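[pilance-paper] Re: Loose sheets, clipboards, and the A4 folders
7/3/19

> The Villey batch was returned with the corners bent again. As
> far as I can tell the sheets went straight from the clipboards
> into the carton with nothing around them. Is there an agreed
> order for this, or does each desk do its own thing? Also, do
> the A4 folders take letter size, and where are tape and markers
> supposed to live while this is going on?

There is an order, but it was written for the Movham desks and never sent to this list. I have gone through it again and changed a few points. Comments by the end of March were folded in; later ones are answered at the bottom.
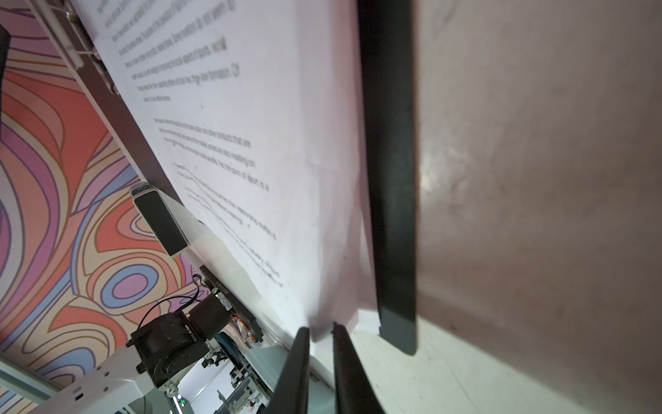

T. Kassab

Clipboards first. A clipboard is for paper in use. The clip bears on the top edge only, so the bottom corners lift and catch on whatever passes over them. Most of the bent corners I see are bottom corners, and I assume yours were too.

To take a stack off the board:

Lay the board flat, clip away from you.
Open the clip fully before moving any paper. Pulling sheets from under a half-open clip leaves a crease across the top margin.
Lift the stack by a bottom corner, slide the other hand under it, and take it off whole.
Square it on the long edge, then on the short edge.

Up to 20 sheets can be handled as one stack. Above that, split it. The Movham text said to square the short edge first. With thin paper the long edge is easier to start on, and the short edge then needs only a light tap.

If the stack has a cover sheet, it goes on top and faces the same way as the rest. Do not turn it around to mark the end of a batch. Pilance reads the stack in order and a reversed sheet gets pulled as an error. 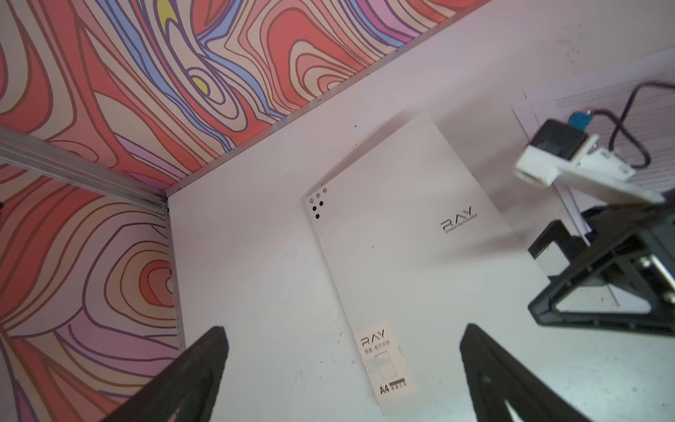
Once the stack is square it goes into the folder long edge first, with the folder flat on the table. Holding the folder upright and dropping the paper in works for card stock but lets ordinary sheets bow. Check that no corner is turned under before closing it.

On size: letter paper is shorter than A4 but slightly wider. A folder sold as A4 usually has enough margin to take letter, but that depends on the folder, so try one sheet before ordering for a whole desk. Do not mix the two sizes in one folder. The shorter sheets work their way down and the stack will not square again without being taken out.

Write the batch number on a slip and put the slip in front of the first sheet. Marker straight on a plastic cover can rub off on the next folder.

For the carton, lay folders flat and alternate the closed edges so the pile stays level. Put 10 in a carton, with one sheet of board on top and one underneath. The 2 boards matter more than the filler.

Tape and markers stay off the work surface. A wire basket at the side of the table does the job, provided it can be reached without leaning over the paper. Cap the marker before it goes in.

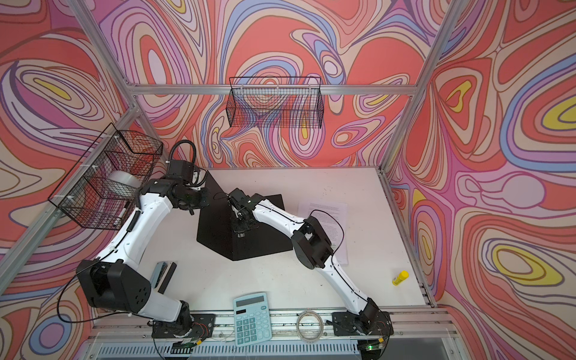 Can filled folders wait in the same basket as the tape?

They should be kept apart. A roll of tape pressing on a folder can leave a curved dent in the sheets, and an upright folder in a basket sags unless something holds it straight. Leave filled folders flat on the table or put them directly in the carton.

The revised text replaces section 13 of the desk notes. Villey should use it from the next batch. If your folders have a flap, tell the list which side it opens on, as I have only worked this through for the open-edge kind.

TK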